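We use cookies to remember your settings. Accept | Manage

Search this site… Go

Workura promises an end to the toy pile. Parents may want to wait.

A home-organizing firm called Workura says it can talk families out of the big mixed toy bin, and it wants $70 a session to do it. The company began offering its "Sort and Settle" visits in August, after a trial that it says took in 400 households. Its pitch is simple enough. Put every loose toy into one open container, set a few boxes with holes next to it, and have the child feed things through the holes by kind until the container is down to the stuff worth keeping.

It sounds nice. I sat through an evening demonstration with a dozen other people and left with most of my questions still in my notebook.

The firm's material makes much of starting with an honest mess, and I'll give it that much. Spiky rubber balls, a teddy bear's head, bunched-up knitting, crushed cans: it looks a lot like the bottom of a closet.
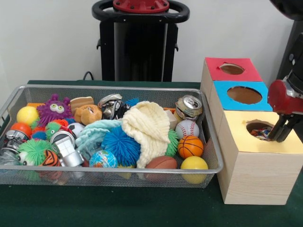

Toys, cloth and crushed cans packed into a wire-mesh basket, with the sorting boxes alongside.

The claim that deserves a harder look is the one on the front of the brochure, which says families "win back" 3 hours a week. Three hours from what? The trial had no comparison group. Parents filled out a form before the visit and another one a month after, and the forms asked them to guess how long they spent picking up. Anybody who has just paid for help with a chore is likely to guess low the second time.

Workura would not share the forms. It did say that 4000 toys were "rehomed" during the trial, a number that works out to ten per household. Most parents could pull ten toys out of a bin before the coffee is done, and the only cost would be an argument over the broken ones.

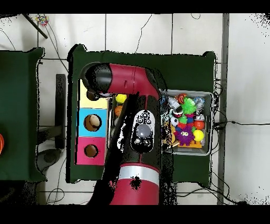
Then there are the boxes. The set is sold separately by Arkik, and the brochure treats it as a must. Each box gets its own kind of toy, and the holes come in different sizes so that a child has to think before dropping anything in. That's fine for balls. It is less clear what a five-year-old is supposed to do with a stuffed animal or a blanket, and the printed guide covers soft things in a single line: "Use your judgment."

At the demonstration, the question of what happens on day two came up more than once. The presenter's answer was that children who sort their own things take pride in keeping them sorted. No study was offered for that. A follow-up visit was, at the same price.

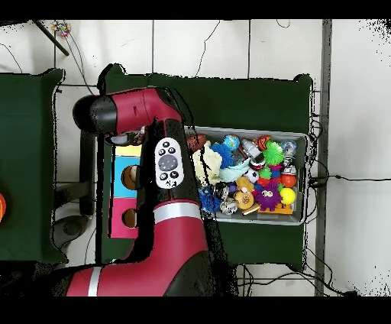 Harish Shenoy took the kinder view when the floor was opened up, saying his two kids had gone along with the boxes for a good three weeks, longer than they had stuck with anything else, and that he'd pay again just to have the hallway clear for the holidays. He agreed that the knitted things and the costumes had ended up back in a heap.

Three weeks is something. It is also short of the month that Workura uses for its second form, and the company had no figures at all for six months or a year out. Two rival outfits, Wollent and Shboul, sell much the same idea under other names, and neither has put out numbers that would settle the matter. 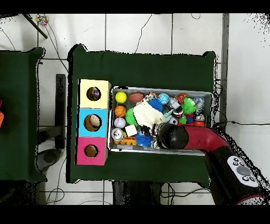

None of this makes the method a bad one. Sorting by kind is what preschool teachers have done forever, with shoeboxes. A family that wants to try it can cut its own holes, pick a rainy afternoon and see how long the results last.

Workura says a longer report is coming and has not given a date. Sessions can be booked through the company's website, where the three-hour claim was still posted at press time.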